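Incidencia: el catálogo de Tultwood aparece duplicado y sin la ficha de artista en Nikport
Estado: resuelta, pendiente de confirmación del sello
Abierta: 6 de octubre de 2026
Categoría: distribución digital / metadatos de álbum
Prioridad: media

Descripción inicial

El sello Tultwood comunica que el segundo álbum de Ó Gríofa aparece en la tienda de Nikport bajo dos perfiles de artista distintos. Uno está escrito con tildes («Ó Gríofa») y contiene las 10 pistas. El otro figura como «O Griofa», sin biografía ni foto, y contiene 9. La pista que falta en el segundo perfil es la última, una versión en directo con cuarteto de cuerda.

El oyente que busca el nombre sin tildes llega al perfil vacío. El sello indica que 1.874 reproducciones se han asignado a ese perfil y no aparecen en el informe de la artista. Pide que se unifiquen los dos perfiles sin perder las reproducciones y sin retirar el disco, porque hay una gira en marcha y el enlace está impreso en los carteles.

Comprobaciones

Se revisa la entrega original. El álbum se envió a través de Holleo en formato FLAC, con portada y hoja de metadatos. En la hoja, el campo de artista principal contiene el nombre con tildes en todas las pistas. El identificador de artista está presente y es correcto.

Se revisa después el registro de envíos de Holleo a Nikport. Hay 2 entregas del mismo álbum con el mismo código de barras. La segunda corresponde a una corrección de créditos que pidió el sello: faltaba el nombre del arreglista en dos canciones. En esa segunda entrega el campo de artista llegó sin tildes y el identificador estaba vacío.

Se pide al sello la hoja que utilizó para la corrección. Responde que la exportó desde una hoja de cálculo y la guardó como CSV. El archivo no está en UTF-8. Al abrirlo con la codificación correcta, los caracteres «Ó» e «í» se leen sin problema. Al importarlo como UTF-8, el sistema de Holleo no los reconoce y aplica una sustitución automática por la letra sin tilde. No muestra ningún aviso en pantalla; solo queda una línea en el registro de importación.

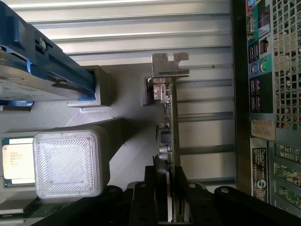
El identificador vacío tiene otra causa. La plantilla antigua de Holleo no incluía esa columna, y el sello seguía usando la plantilla antigua. La importación la acepta porque el campo es opcional. Sin identificador, Nikport busca por nombre exacto y, si no encuentra coincidencia, crea un perfil nuevo.

Queda por explicar la pista que falta. En la hoja de corrección, el título lleva un punto y coma: «Reel; Slow Air (directo)». El CSV usa el punto y coma como separador y el título no va entre comillas. La fila se partió, las columnas quedaron desplazadas y la importación la descartó por duración no válida.

Pruebas realizadas

Prueba A. Se importa la hoja del sello sin cambios en el entorno de pruebas. Resultado: nombre sin tildes, sin identificador, última pista descartada. Se reproduce el fallo completo.

Prueba B. La misma hoja, convertida a UTF-8. Resultado: el nombre llega bien. La última pista sigue descartada.

Prueba C. Hoja en UTF-8, título entre comillas, plantilla actual con identificador. Resultado: todas las pistas entran en el perfil correcto y los créditos del arreglista se muestran en las dos canciones afectadas.

Solución aplicada

Se envía la hoja de la prueba C como actualización de metadatos, sin volver a subir el audio. Se solicita a Nikport la fusión del perfil «O Griofa» con el perfil con tildes, conservando el enlace original. Nikport confirma la fusión y el traspaso de las reproducciones. La búsqueda sin tildes lleva ahora al perfil correcto.

Respuesta del sello

«Ya vemos el disco entero en un solo perfil. El enlace de los carteles funciona. En el informe todavía no salen las reproducciones antiguas.»

Nota de soporte

El informe de Nikport se recalcula al cierre de mes, así que las reproducciones traspasadas se verán en la liquidación de octubre. Se mantiene el ticket abierto hasta que el sello lo compruebe.

Recomendaciones enviadas a Tultwood

Descargar la plantilla actual desde el panel de Holleo y borrar las copias locales de la anterior.
Guardar siempre como «CSV UTF-8».
Poner entre comillas los títulos que lleven coma o punto y coma.
Revisar el registro de importación antes de pulsar «Distribuir».

Se abre aparte una petición a Holleo para que la sustitución de caracteres genere un aviso visible.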